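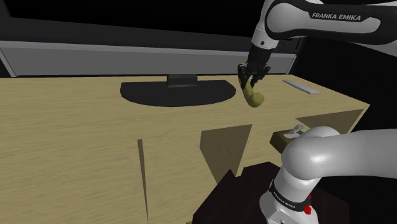
Part-time Office and Bookings Assistant

Walari Community Language Centre, Makatley

Hours: 24 hours a week, term time and holidays
Contract: permanent, after a probation period
Reports to: Lucimara Godoy, Centre Manager
Reference: 968

Walari Community Language Centre is looking for an Office and Bookings Assistant to join its small office team in Makatley. The post is open because the present assistant is moving to a teaching role with us. We hope to have the new person in place before autumn enrolment opens.

About the centre

We run evening and daytime language courses for adults. Most of our learners live or work in Makatley and the villages along the Tretimer road. We teach English for speakers of other languages, Portuguese, Spanish, Slovak and Mandarin, and we offer a conversation group in each language outside the main courses. Last year we took 2245 course bookings. Many of these were from people who had studied with us before.

The centre has the first and second floors of the Kováčik Building, next to the bus station. The office is on the first floor with the library and two of the classrooms. The other classrooms and the staff kitchen are on the second floor. There is a lift to both floors, and an accessible toilet on the first.

Our tutors are mostly part-time and many have other jobs. They come in shortly before a class and leave soon after it, so the office is where they pick up registers, report problems and find out about room changes. A good deal of the work in this post is keeping that going without fuss.

What you will do

Answer the phone and the shared email inbox, and deal with people who come to the desk.

Take course bookings and payments, issue receipts, and process refunds and transfers under our refund policy.

Keep the waiting lists up to date and offer places as they come free.

Book rooms for classes, placement interviews and outside hirers, and sort out clashes.

Prepare registers for tutors each week and enter attendance from the returned sheets.

Book placement interviews for new learners. The interviews are carried out by Iolanda Sales, our Curriculum Lead, and her deputy. You will not be asked to assess anyone's language level.

Order stationery, textbooks and kitchen supplies, and check deliveries against orders.

Look after the library. It holds 800 books, films and graded readers, and learners may borrow three items at a time. You will issue and return loans, chase overdue items and put stock back on the shelves.

Help at the two open evenings each year.

Carry out other office tasks of a similar level when asked by the Centre Manager.

The busiest times are the fortnight before each term begins and the first week of teaching. During those weeks there is often a queue at the desk from mid-afternoon onwards. Leave is not normally granted in those weeks, so please bear this in mind if you have holidays already booked, and tell us about them at interview. We will honour bookings made before the job offer where we can.

Working pattern

The hours are worked over four days. Two of these are daytime shifts, from 9.30am to 4pm with half an hour unpaid for lunch. The other two are late shifts, from 2.30pm to 9pm, again with a half-hour unpaid break. The late shifts cannot be moved to the daytime, as they cover the evening classes. On a late shift you will be the only member of office staff in the building after 6pm, although there will be tutors and learners present. You will lock up at the end of the evening together with the last tutor.

The rota is set a term in advance. Swaps with the other assistant are allowed if the Centre Manager is told beforehand.

This post cannot be done from home.

What we are looking for

You must have:

Experience of working with the public, in person and by phone. This could be in an office, a shop, a surgery, a library, a hotel or similar.

Good written and spoken English.

Confidence with email, spreadsheets and some kind of booking or till system. We will train you on ours.

Accuracy with money and with dates.

Patience with people who are speaking a language they are still learning.

The ability to work on your own in the evenings and to know when to ring someone for help.

It would be useful, but is not required, to have:

A working knowledge of one of the other languages we teach.

Experience of working in a school, college or training centre.

A current first aid certificate. If you do not have one, we will pay for you to take the one-day course.

We do not ask for a degree or for any particular qualifications. If you have been out of paid work for a while, you are welcome to tell us about unpaid or voluntary work instead.

Pay and benefits

The post is on point 3 of our office staff scale. The full scale, with current hourly rates, is in the application pack. Pay is monthly, on the last working day.

Annual leave is 28 days pro rata plus public holidays. The centre closes for a week at the end of December and you will need to keep some of your leave for this.

There is a workplace pension, which you will be enrolled in after your first three months unless you choose to opt out.

Staff may take one course each term free of charge, provided there is a place left once enrolment has closed and the class does not fall within their working hours.

There is no staff car park. Bicycles can be left in the locked yard behind the building, and you will be given a key. The last bus towards Tretimer leaves at 9.25pm, and staff on late shifts who need it generally have time to catch it.

Training and probation

You will spend your first two weeks alongside our full-time assistant, Hanyu Lei, before working any late shift without her. There is a written handbook for the booking system and another for the library. All new staff also complete online training in safeguarding, data protection and fire safety during paid hours.

Probation lasts six months. You will meet the Centre Manager after one month, three months and six months to talk about how the work is going. The notice period during probation is two weeks on either side, and one month after that.

How to apply

Please ask for an application pack by email or by calling at the office. The pack contains the application form, the full job description, the pay scale and a short note on the building. It can be sent in large print.

Fill in the form and return it with a letter of no more than two sides, telling us how your experience fits the list under "You must have". Please take the points in order if you can. We do not accept CVs in place of the form, and we will not read them if they are attached.

Put the reference 968 in the subject line of your email or on the front of the envelope. Forms handed in at the desk should be in a sealed envelope marked for Lucimara Godoy.

You will need to name two referees. One should be your current or most recent employer, if you have had one in the last five years. We will not contact referees until we have made an offer and you have accepted it.

Applications close at noon on 22 July 2022. Forms that arrive after that time will not be considered. We will write to everyone who applies, whether or not they are invited to interview.

Interviews

Interviews will be held at the centre in the week after the closing date. The panel will be Lucimara Godoy, Iolanda Sales and Adalberto Camargo, who looks after our accounts. The interview takes 40 minutes. Before it there is a 20-minute written task at a computer, which involves answering two emails from learners and finding a room for a class that has been moved. No preparation is needed for the task.

If you need any adjustments for the interview or the task, please say so on the form or tell us when we ring to arrange a time. Bus and train fares within the county will be refunded if you bring your tickets.

The person appointed will be asked for proof of their right to work in the UK before they start. The post is also subject to a basic criminal record check, which the centre pays for. Having a record does not in itself rule anyone out.

Questions about the post

For a talk about the job before applying, contact Mirela Bastos, the present post holder, through the main office number. She is at the desk most afternoons and is happy to explain what the shifts are like. She is not on the panel, and nothing you ask her will be passed on to it.

Questions about pay, leave or the pension should go to Adalberto Camargo at the same number, mornings only.

You are also welcome to visit the centre before you apply. Please ring first so that we can arrange a time outside the enrolment queue.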